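Hand-held gripper slips on foil packets - what to change?

Asked by wusola_club
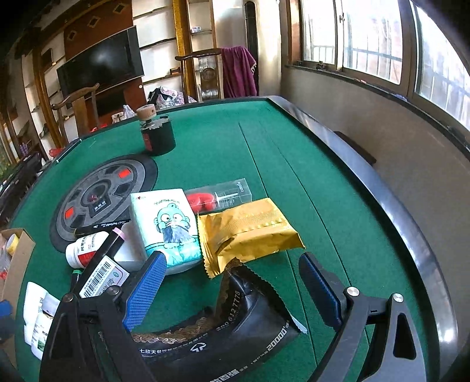 We are a student team preparing for the sorting challenge in December. Our gripper picks up small boxes well, but shiny snack packets slide out of the blue pads. I have recorded 437 tries and the packets are the worst. Should I close the jaws harder?

Answer 1 - Jordan Yeoman
Please don't squeeze more, you will burst the packet. Come in lower and take it by the crimped end, where it is flat. Also check that both pads meet at the same angle. In our club at Boltholm one pad was turned a little and we lost 2 weeks on it.

Answer 2 - durnora
softer pads

Answer 3 - Shiferaw
I agree with Jordan. Wipe the pads also, the felt leaves fluff on them.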